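**Visit to the Fistden textile reuse site, Hillcombe – 16th December**

Yolanda Villca met us at the intake door and took us through sorting first. The site handles 272 bags in a normal week, up from 300 a month in February. Each bag is weighed, opened and split by fabric weight. Bedding and outerwear share one line, which Jhair Giraldo wants to separate next year.

Fasteners are checked by hand. A snap that fails to close after 5 tries sends the item to repair. Quilted goods go to a slower wash program.

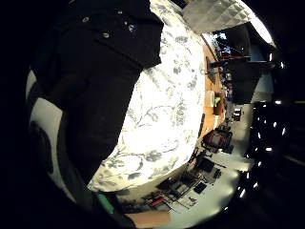
*Black garment with metal snaps, next to floral-print and quilted white fabric.*

We did not see the dryers. Pascal Chevalier will send the load figures.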